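Skip to content
Home | Reviews | Methods | Loan Pool | Staff | Contact

Equipment Review: Orkusel Two-Finger Gripper with Wrist Camera

Prepared for the Manipulation Equipment Group by Kamran Rahimi

1. Purpose of the review

The group was asked to advise on a replacement for the Bedadent parallel gripper, which has been the standard end tool on our shared arms for several years. Two products were considered: the Orkusel two-finger gripper, supplied with a small camera at the wrist, and the Sorrentino adaptive gripper, which uses a softer finger and an outside camera. The Bedadent unit was kept in the trial as a point of comparison. This review deals mainly with the Orkusel, and refers to the other two where the difference would affect a purchase.

The trial ran through most of May. All three units were fitted to the same model of arm and run from the same Fendby controller, with no changes made to the controller settings beyond those listed in each supplier's guide. The reviewer had no contact with the suppliers during the trial, apart from one written question to Orkusel regarding cable length.

2. What is supplied

The Orkusel arrives in one carton with the gripper body, one pair of rigid fingers, the camera and its bracket, a data cable, and a printed guide. The guide is short and clearly written. The screws for the camera bracket are of a different size from those for the gripper body, and the guide does not mention this. A second hex key should be kept with the unit.

The unit weighs 465 grams without the camera. This is within the limit for our arms, although it is heavier than the Bedadent, and the arm's payload setting must be changed before first use. One operator left the old setting in place and found that the arm sagged slightly when held still.

Fitting took one person 10 minutes. The Sorrentino took considerably longer, as its air line has to be led along the arm and tied down at each joint.

3. Handling of household items

Our current work is largely concerned with everyday objects, and the trial was planned with this in mind. Operators were asked to move clothing, footwear, and small containers into and out of bins by remote control, using the wrist view as their main source of information. 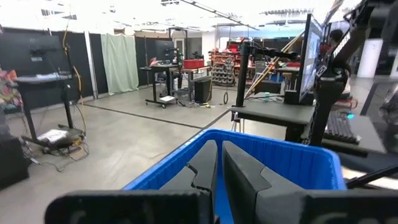
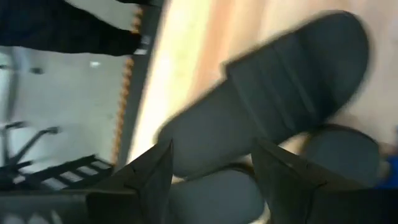
Footwear was the category in which the three grippers differed most. A shoe or sandal has a stiff sole, a soft upper part, and an opening that may or may not face the fingers, and an operator has to choose among them quickly. The Orkusel fingers are rigid and angular, and they do well on an edge that stands clear of the surface. On a black slide sandal with a wide, thick strap, such as the one in the second view, the operator can aim for the strap or for the side of the sole, and operators in the trial came to prefer the sole. The strap gave way under the fingers and the sandal tended to turn as it was lifted. The Sorrentino, with its softer contact, held a strap more evenly, but was slower to close and often needed a second attempt on a thin sole. The Bedadent performed acceptably on soles and poorly on everything else.

Clothing presented fewer difficulties. The Orkusel closes fully at the tips, and a single layer of thin cloth could be picked up from a flat surface after a little practice. Heavy folded items were best taken by the fold. Small containers were handled well by all three units, and no preference is recorded.

Release was also examined. The Orkusel opens promptly and did not hold on to fabric, except in the case of a knitted hat, in which a loop caught on the tip of one finger. The operator had to stop the arm and free the hat by hand. Sites that handle knitted goods regularly may wish to order the rounded fingers, which are sold separately and were not tested.

4. The wrist camera

The camera is the main reason for considering this product. It gives a wide view with both fingers always in sight, and an operator can learn to judge the approach from the position of the tips alone. When the fingers are lowered into a bin, as in the view with the blue plastic one, the rim remains visible on either side of the approach, and the operators reported that this helped them to avoid striking it. The outside camera used with the Sorrentino could not offer the same help, as the arm itself was frequently in the way.

Two weaknesses should be noted. The first is blur. During quick movements of the wrist, the image softens to the point at which the edges of a nearby object are hard to place. The guide recommends a shorter exposure setting, and this brought some improvement, though at the cost of a darker picture near the floor. Operators adapted by pausing before the final approach. The second weakness is the treatment of bright areas. Ceiling lights and pale surfaces wash out easily, and dark fingers against a dark object can be hard to tell apart. A strip of light tape on the inner face of each finger was tried late in the trial and was found useful. The supplier may wish to consider a lighter finger finish.

5. Control and cabling

The Fendby controller recognized the Orkusel at once. Opening width and closing force can be set separately, and the force setting has 6 steps. Only the lower 3 were needed for the items in this trial. The response to the hand control was quick enough that no operator raised it as a concern.

The cable is less satisfactory. It leaves the gripper at the side and forms a loop that can catch when the wrist is turned to its limit. The supplier confirmed in writing that a shorter cable is available on request. The group advises asking for it at the time of order.

6. Findings

The Orkusel is recommended as the standard gripper for remote handling of household items at this site. It is easy to fit, simple to set up, and gives the operator a better view of the work than either of the other units. The Sorrentino should be kept available in the loan pool for soft and easily marked goods. The Bedadent units may remain in service for bench work until their present fingers are worn, after which they should be withdrawn.

Staff who wish to borrow the review unit should apply through the loan pool page and state the arm to which it will be fitted. The payload setting must be checked and initialed in the equipment log before the arm is switched on.

Related items
Fendby Controller: Notes on Force Settings
Sorrentino Adaptive Gripper: Air Line Fitting Guide
Choosing a Camera Position for Remote Handling
Bedadent Finger Wear: Inspection Sheet
Loan Pool Rules and Return Times

Contact the Manipulation Equipment Group | Copyright Manipulation Equipment Group. All rights reserved. | Back to top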